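### 4.2 Do lending schemes extend the life of sports gear?

The claim that shared equipment lasts longer than privately owned equipment is repeated in nearly every report we reviewed, usually without a source. The Okedcombe scheme, which opened its lending shelves in June, states that each item "replaces" four private purchases. We could not find how this figure was reached. It seems to assume that every borrower would otherwise have bought the item new, and that a borrowed racket survives as many seasons as one kept in a closet at home. Both assumptions are generous. People who borrow a racket for an afternoon may be exactly the people who would never have bought one.

Deltholm offers better records, though they are far from ideal. Its log covers 200 loans and notes the condition of each item on return, using a scale from "as new" to "withdraw." Of those loans, 100 have no condition entry at all. The scheme's own summary treats a blank as "no damage," and this choice does most of the work in its favorable result. We see no reason to accept it. A busy desk at closing time is a likelier cause of a missing entry than a spotless return.

A second weakness is what the scale leaves out. Covers, bags and straps are logged together with the item they belong to, so a sound racket in a ruined cover is still entered as sound. Wear of the kind shown in Figure 8 would leave no trace in either scheme's data. 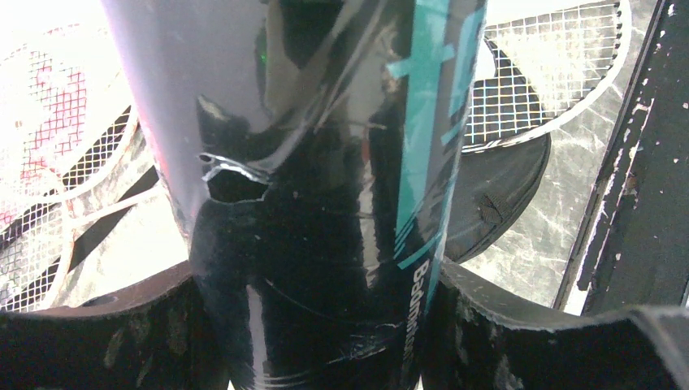 *Figure 8. Torn opening in the glossy layer of what appears to be a badminton racket cover, with a thin flap of film peeling along the upper rim.*

This matters for cost. Strobel, the only scheme in our sample that lists accessories on separate lines, spent more on replacing covers and bags in its first year than on restringing. Its managers read this as a teething problem. It could just as well be the normal state of a lending shelf, where items are packed and unpacked by people who have no stake in how long the bag holds up. One year of spending can't settle the question, and Strobel did not share its second-year accounts.

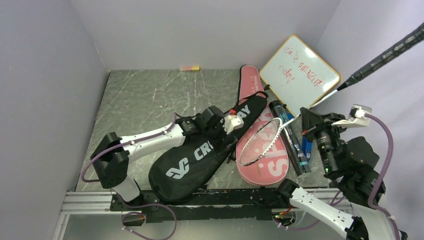 Nor do the schemes agree on what counts as the end of an item's life. Gakness withdraws anything that draws a complaint. Deltholm keeps items on the shelf until they can't be used at all, then reports a longer average life than Gakness and credits its staff training. The training may be excellent, but the gap would appear without it. Comparing the two averages, as the regional review does in its main table, tells us about withdrawal rules and very little about durability.

We therefore leave lifespan out of the model in Section 5 and use loans per item instead. This measure has faults of its own. It rewards schemes with small stocks, and it counts a loan that was never used the same as one that lasted all weekend. It does have the merit of being recorded in all four schemes under a common definition, and we can check it against the desk receipts.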